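Filippos Gkikas had guided on Povach for eleven seasons and had never lost a client's hat, let alone a client. The hat went at 3000 meters, on the ridge above the Nistow hut. It was red, and it belonged to a retired dentist who had turned 70 in April and had booked the climb as a present to himself.

"Leave it," Filippos said.

The dentist watched it slide down the snow and stop on a ledge below them. "My wife knitted that," he said.

Filippos looked at the ledge, then at the sky over the west face. The cloud was still far off. They had a 60 meter rope and the snow was firm. He put in two anchors, tested them, and told the dentist to sit down, keep his gloves on, and eat something.

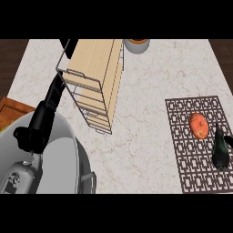 It took about 2 hours to get down to the hat and back up, far longer than he had planned. By then the cloud had reached the summit and the wind was picking up. Filippos handed over the hat and started coiling the rope.

"We're not going to the top, are we?" the dentist asked.

"No."

The dentist pulled the hat down over his ears and nodded. They went back the way they had come, slowly, with the old man in front and the rope short between them.

At the hut Filippos filled in the book. Under "Summit" he wrote no. Under "Remarks" he wrote that the ledge could be reached from above in good snow. The dentist asked for the pen, signed his name, and wanted to know if there was any week free next June.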